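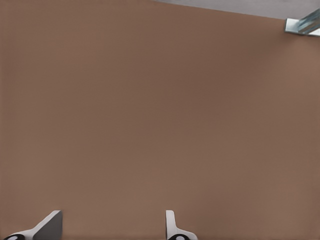 Home | Boards | Learning from examples | Simulators | Hardware | Log in

Wrist view examples where there is nothing on the table: keep or bin?

Verena Oberholzer

I am collecting pick and place examples in a simulator for a small learning project. The arm is a two-finger one and I drive it by hand with a controller. Each example is saved as a wrist view, the joint positions and the gripper opening, plus one line of text for the task. I have 1,023 examples so far, all for the same task, which is to pick up a block and put it on a tray.

My problem is with the frames where the wrist view shows only the brown tabletop and the open fingers. These come up when I swing the arm over to look for the block. In a fair number of examples the block is out of the wrist view for the whole first part. I have no second view saved, only the wrist one.

When I train on everything, the arm sometimes goes to a bare part of the table, opens the fingers and stays there. It doesn't close and it doesn't move on. I left one run going for 20 minutes and it never left the spot.

I use the Juletti recorder with the settings it came with. Should I cut these frames out, throw away the whole example, or leave them in and collect more? I would like to avoid starting again if I can, as the first batch took me most of April.

Dogbe

Leave them in. More data always fixes this. I had the same thing and after a few hundred more it went away.

What controller are you using? I had a lot of trouble with mine drifting.

tablemat

I wouldn't just add more, at least until you have looked at what the still frames are doing. If you paused while you were looking for the block, the recorder went on saving. So you have a long run of near-identical pictures, each paired with "don't move". The model learns that a bare brown table with the fingers open means stay put. More of the same will teach it that more firmly.

What I did on a similar set:

First, go through and find the frames where the joints and the gripper barely change from one to the next. Do this from the joint positions and don't judge it by eye. A plain tabletop with no markings looks much the same whether the arm is moving over it or not. In mine there was a bit of the far table edge in the corner of the view and that was the only thing I could see shifting.

Then cut the long pauses down. I kept 5 frames from each pause and dropped the rest. Don't remove them all, as you may have short stops that matter, for instance just before the fingers close. I only trimmed pauses that lasted longer than a second and I left anything near a grasp alone.

Keep the frames where the arm is moving and the block is out of view. That is the searching part and you want it. If you cut it, the model will never have seen a view without the block and will do something odd the first time it meets one.

The harder part is that from a single wrist picture of bare table there is no way to tell which direction the block is in. You knew, if you had the full simulator window open while driving. The model doesn't get that window. So in one example you go left from that view and in the next you go right, and it ends up somewhere in between, or stopped. There are two ways round it. You can add a fixed overhead view, or you can always search in the same pattern. I did the second because I didn't want to change the format. Start at the near left corner, sweep along, come back one strip further out. It is slow and dull to record but the examples agree with each other. Hide the main window while you do it so you aren't tempted to take short cuts.

If you saved the simulator state with each example you can play them back and save an overhead view without driving anything again. Check that before you record any more. I don't know if Juletti keeps the state by default. The Tranavport one does, but you have to look in a separate folder.

Also give the model a few past frames as well as the current one, if your training code allows it. With the one picture it can't tell whether it has just arrived or has been sitting there. I used 9 and didn't try many other numbers.

Verena Oberholzer

Thanks both. The state is there, one file per example, so I will play them back with an overhead view first. I did have the main window open the whole time, so the part about going left or right fits. I have trimmed the pauses on a small part of the set and am training on that tonight. The controller is a cheap gamepad and it does drift slightly on the left stick, which may account for some of the odd creeping I saw near the table edge.

tablemat

Set a dead zone on the stick before the next batch. And when you find the pauses, leave a little slack in your limit, or the drift will count as movement and they will slip through.

Contact the moderators | Copyright Porbridge Help Boards | Back to top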